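Household Glass Collection to Change in July

Residents of Cladwood and Turnent will see a change in the way household glass is collected, beginning in July. Under the new schedule, bottles and jars will be picked up every second Thursday, on the same round as paper and cardboard. Glass should be placed at the curb by 7 a.m. in the gray bin already supplied to each address.

The change follows a review of the present service, which covers 2,427 households in the two districts. The review found that many bins were being put out less than half full, while the drop-off point on the Drendomberg road was often full by the weekend. Two further drop-off points will open in the same month, one beside the Turnent library and one at the Cladwood bus depot. Both will be open at all hours, although residents are asked not to use them after 9 p.m. out of regard for neighboring homes.

Residents are reminded that drinking glasses, bowls, oven dishes and window glass are not accepted in the bins. These items melt at a different temperature from bottle glass, and a small amount can spoil a full load. Last year 44 loads were turned away by the processor, Szűcs, for this reason, and the district was charged for the return of each one.

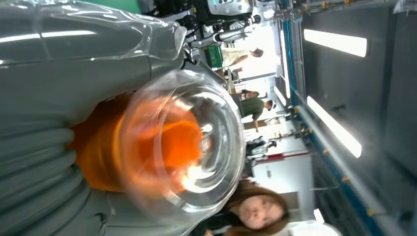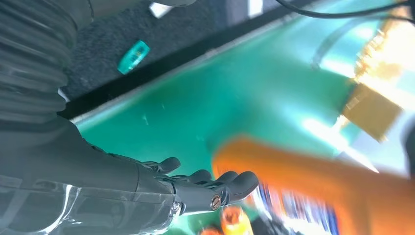

Writing to this office after the draft schedule was posted, Marguerite asked whether households without a car would be expected to carry unwanted kitchen glass to Drendomberg themselves. She noted that the bus does not run there on weekends and that the walk from the nearest stop has no sidewalk. She also asked that the collection calendar be mailed on paper, as it was in past years.

In response, the district will offer a home pickup for kitchen and window glass twice a year. The service is free of charge, but the number of places is limited to 100 on each round, and a request must be made in advance at the district office. Items should be wrapped in newspaper and packed in a closed box marked "glass." Boxes that are too heavy for one person to lift will be left behind.

A printed calendar will be mailed to every address before the first collection. A further 600 copies will be held at the district office and at both libraries. Residents whose bins are cracked or missing a lid may ask for a replacement at the same counters - proof of address is required.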